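Setting the rules for hand-held gripper work: a conversation with Sanne Michiels

Sanne Michiels is responsible for working practice at Rindex, where operators demonstrate everyday tasks with hand-held grippers so that the movements can later be reproduced by robot arms. In January the company adopted a written code for this work. It runs to 32 clauses and applies at both of the company's sites, including the Grolomano rooms, where the interview took place.

Ms Michiels explained that the code was drawn up after a review of existing instructions, many of which had been passed on by word of mouth.

"We found that each room had its own habits," she said. "They were sensible habits for the most part, but a new operator moving from one room to another had to learn the work again. That is a poor basis for safety, and it is a poor basis for comparing results."

The first part of the code deals with the operator. Nobody may begin a session without having completed four hours of supervised practice, and a session may not exceed 170 minutes in total, breaks included. Sleeves must not cover the hand or hang over the jaws of the gripper. Ms Michiels regards the last of these as the clause most often raised by staff.

"People ask whether they must change their clothes. They need not. A loose shirt is acceptable, provided the cuff stays clear of the moving parts. The supervisor is expected to look before the work starts, and to say so plainly if something is wrong."

The second part concerns the markers fixed to the grippers. These are used to establish where each gripper is, and the code requires that they be clean, flat and fully visible before the first task. A damaged marker must be replaced and the gripper checked again. It may not be repaired with tape. 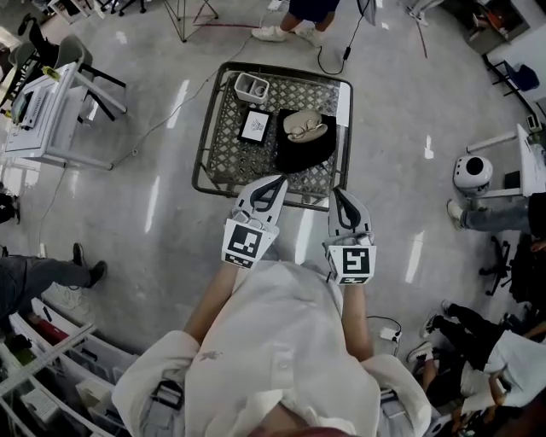 An operator with a gripper in each hand at a low table. A pair of eyeglasses and their case rest on a black cloth.

Asked about the choice of objects, Ms Michiels said that the code favours ordinary household items, with additional conditions for anything fragile.

"Spectacles are a good test of care. They are light, they bend, and a careless grip will mark the lenses. Our rule is that such items are handled over cloth, and that the operator stops if the object slips. There is no credit for finishing quickly."

The third part, on the floor and surroundings, proved the most difficult to agree. An early draft asked for all cables to be removed from the working area. Killian Sabatier, who supervises daily operations, objected that this could not be met in a shared room.

"I was not prepared to sign a rule that we would break on the first morning," Mr Sabatier said. "We now ask that the operator's walking path be agreed beforehand, that no cable crosses that path, and that anyone seated nearby keeps their feet out of it. A supervisor can check those things in a minute."

The code also allows any person in the room to call a halt, whatever their position. Eight halts were recorded in the first month. Mr Sabatier said he would have been more concerned by a lower figure, as it might have suggested that staff were reluctant to speak.

Both acknowledged that some matters remain open. The present text says little about visitors, and the clause on lighting is under revision. Comments from staff are being collected through the Benum reporting desk, and Ms Michiels expects to circulate a second edition once the lighting clause has been agreed.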